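Rapport d'étape à l'attention de la fondation Woldemariam
Programme « Cuisines partagées », site de Vurdale
Période couverte : de juin à octobre

Vous nous aviez demandé un point à mi-parcours, avec la consigne d'éviter le ton des plaquettes. Je m'y tiens d'autant plus facilement que les résultats ne me permettent pas d'en employer un autre.

Le principe financé est connu : mettre une cuisine équipée à la disposition des habitants de l'immeuble Cevora, avec un atelier hebdomadaire sur la réduction du gaspillage alimentaire. Le dossier initial annonçait une baisse sensible des déchets par foyer au bout de quatre mois. Je ne peux ni confirmer ni infirmer cette baisse. Les foyers devaient peser leurs restes et noter le résultat dans un carnet. Sur 100 carnets distribués, 8 nous sont revenus remplis jusqu'au bout, et deux d'entre eux affichent le même poids chaque soir pendant tout le mois d'août.

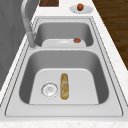
Le cabinet Preva, chargé de l'évaluation, propose d'extrapoler à partir de ces carnets. J'ai dit à Ulla Turunen, qui suit le dossier chez eux, ce que j'en pensais. Les gens qui pèsent leurs épluchures pendant quatre mois sont ceux qui jetaient déjà peu, et leur donner raison par le calcul ne nous apprendra rien sur les autres. Elle en convient, mais maintient que la méthode est « acceptable dans le secteur ». C'est possible. Je préférerais que la fondation ne cite pas ces chiffres dans sa communication.

La fréquentation des ateliers est plus facile à établir. Elle a été bonne en juin, faible tout l'été, puis de nouveau correcte à la rentrée. Les séances sur la conservation des légumes attirent du monde – celles sur la lecture des dates de péremption, presque personne. Le créneau de 18 heures convient aux retraités et à peu près à aucun parent. Nous l'avions signalé dès le départ, et le planning n'a pas bougé faute d'animatrice disponible plus tard. 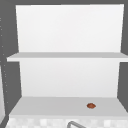
Reste la question du budget. Les dépenses courantes sont conformes aux prévisions, à l'exception du poste impression, dépassé à cause des carnets. La ligne « accompagnement individuel » n'a presque pas été entamée : deux familles seulement ont demandé une visite à domicile, et l'une des deux a annulé. Je ne crois pas qu'une campagne d'affichage y changerait grand-chose. Les habitants que j'ai interrogés n'ont aucune envie qu'on vienne regarder dans leur réfrigérateur, et je les comprends assez bien.

Pour la seconde moitié du programme, je demande trois choses. Que le solde de l'accompagnement individuel soit reversé aux ateliers, avec une séance en fin de soirée. Que les carnets soient abandonnés au profit d'une pesée collective au local à poubelles, moins précise par foyer mais difficile à embellir. Et que l'objectif chiffré du dossier initial soit suspendu tant que nous n'avons pas de point de départ fiable, ce qui suppose au minimum deux mois de relevés.

Preva doit me transmettre son avis sur la pesée collective. Les justificatifs de dépenses sont joints en annexe, à l'exception de la dernière facture d'impression, que nous contestons.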